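Ploltov Handheld Recorder: three months of collecting demonstrations
Reviewed by Afia Korletey
Tuesday, February 18, 2025

I've been using the Ploltov recorder since December, and I keep finding excuses to run one more session with it. That says a lot, because gathering demonstrations is slow work and I've complained about every other tool we've tried.

If you haven't seen one, it's a small box with two buttons and a foot pedal. It plugs into the arm's controller, saves the wrist camera stream along with joint positions and gripper opening, and cuts everything into episodes for you. Tap the pedal to start, tap to stop, hold it down to throw the take away. I can't tell you how much I love that pedal! My hands stay on the leader arm the whole time, and a fumbled grasp is gone before I've had time to sigh about it.

Our job this winter is desk tidying. Pens, pencils, booklets, small boxes, all on a tablecloth, with the arm learning to pick out what it's asked for and put it where it belongs. In our best week Seidu Bawa and I recorded 248 episodes and kept 197 of them. With our old setup (the Bernura logger, plus a keyboard balanced on a stool) I was pleased with 64 in a week. 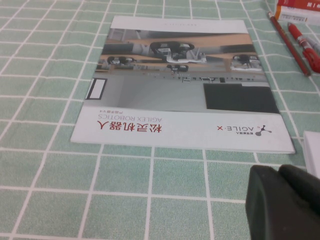 Flat paper things are the hardest part of the set. A booklet lying on cloth gives the fingers almost nothing to get under, so you end up sliding it, pressing a corner, trying again from the other side. I like to keep some of those second attempts in the data, and the recorder makes it easy: a double tap drops a marker into the episode, and later you can search for markers and label them "recovery" or whatever you like. Seidu uses them for changes of object instead. Both work fine.

The review screen is good too. Episodes show up as a strip of thumbnails with the gripper signal drawn underneath, so a take where the fingers closed too early jumps right out. Export to our training format took one settings file and an afternoon.

Gripes? A few. The fan is loud. The pedal cable is too short for a standing desk, and I had to buy an extension. Firmware 3 also changed the folder names, which broke our upload script the night before a training run (the release notes do mention it, on the second page). And there's no way yet to add a spoken note to an episode, which I'd use constantly.

I'd still buy it again tomorrow. Seidu has already asked for a second one for the other bench, and the order went in last week, with the long cable this time.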